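From: Ultan Heffernan
To: Cellerow list
Subject: Re: Small tables for the study room

Ní Bhriain wrote:
> Is the little table with the hairpin legs any good?
> Mine needs to hold a backpack and a notebook.

Oh, it's a ripper! Brown top, black legs, and room for an open notebook with the bag still up the far end.
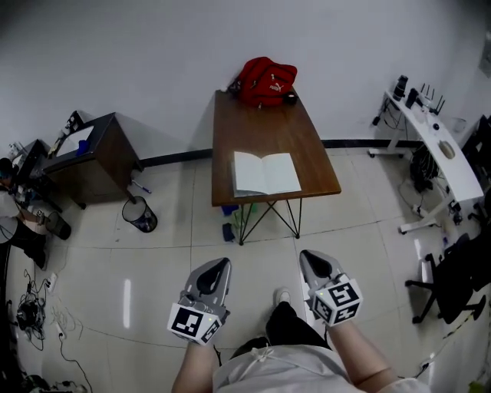
I'd happily have 3 more – it's my favourite colour for a desk, too. Voller still has them, last I heard.

Ultan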